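Putolness Bimanual Manipulation Project
Progress report to the Hivby program office
July 26, 2024

Status

Work package 2 is on schedule. Work package 3 started early and has one open problem, covered under Results. Spending is within plan and no change to the budget is requested.

Work since the last report

The main activity was data collection and training for the connector tasks. The set now holds 700 accepted demonstrations, all recorded by teleoperation on the two-arm bench station. Episodes were rejected if the operator paused for too long, if a joint limit was reached, or if the time stamps of the two arms drifted apart. The rejection rules were fixed before recording began and have not been changed.

The recording software was moved to the current release of Grillitik. The older release dropped joint readings when both arms moved at full rate. Episodes affected by this fault were removed and recorded again. The conversion script that prepares episodes for training was rewritten at the same time and now writes a log of every skipped step.

Method

The policy predicts short sequences of joint targets for both arms from the head camera view and the current joint positions. The baseline uses a fixed sequence length. The Swanepoel variant, which is the subject of work package 3, lets the policy shorten the sequence when its own predictions disagree. The intent is to replan more often close to contact and less often in free motion.

Both versions were trained on the same episodes with the same number of updates. The only difference is the stopping rule and the small extra output it needs. Start positions of the objects were drawn from a fixed list so that the two versions face the same layouts.

The phone charging task was chosen for the comparison. One arm has to steady the phone while the other picks up the cable near the connector, turns it, and brings it to the port. A trial counts as a success only if the connector is fully seated and both grippers have released. Partial insertion is logged separately and counts as a failure.
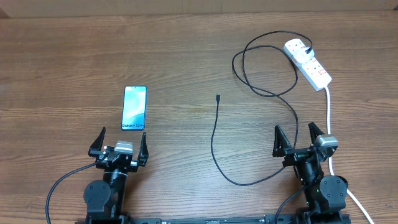 Figure 1. Phone charging task, head camera view. Phone at left, loose USB-C cable at center, power strip at upper right, both grippers open.

Results

Over the full list of layouts, the Swanepoel variant reached 61 percent success. The baseline was lower, and most of its failures came in the last part of the approach, when the connector touched the phone body beside the port and the arm kept pushing along the old sequence. The variant usually backed off and tried again.

The open problem is the cable grasp. When the gripper closes too far behind the connector, the tip sags and neither version recovers. Adding more demonstrations of the normal grasp did not help. A set of 4 regrasp motions has been defined and will be recorded as separate episodes.

A second, smaller issue is run time. The disagreement check adds delay to each control step. It is acceptable at the current arm speed but would limit a faster setting.

Plan for the next period

Record the regrasp episodes and retrain both versions. Repeat the comparison on the same layouts, then on layouts not used so far. Measure the added delay with the check moved to a separate process. The combined set should reach 2000 episodes by October, at which point it will be frozen and the work package 3 results will be written up.

Deliverables

Conversion script and log format: delivered.
Evaluation layouts, first list: delivered.
Evaluation layouts, second list: in preparation.
Trained models, both versions: interim copies available to the program office on request.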